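Chapter 4
Timing in the Animated Feature

An animator decides how long each drawing stays on screen. At 24 drawings a second, a short gesture can take days of work, and a pause costs as much thought as a chase.

In this chapter we follow one sequence from Parri, the feature Laine Ots directed for the Gruretti studio. The finished sequence has 27 shots. The storyboard had 216 panels — almost 200 of them were redrawn.

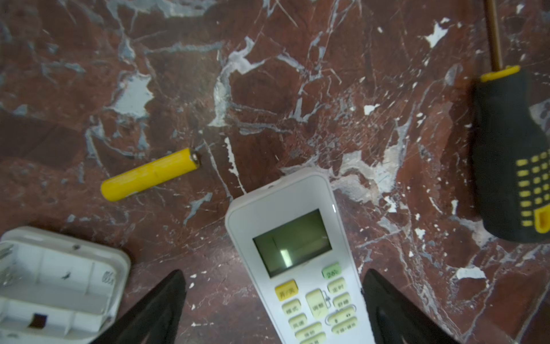
Figure 4.1 Air-conditioner remote control on a marble surface.

Read the script pages in Appendix B before you start. Section 4.1 covers holds and pauses, and Section 4.2 looks at how dialogue recorded in July changed the timing of the final scene.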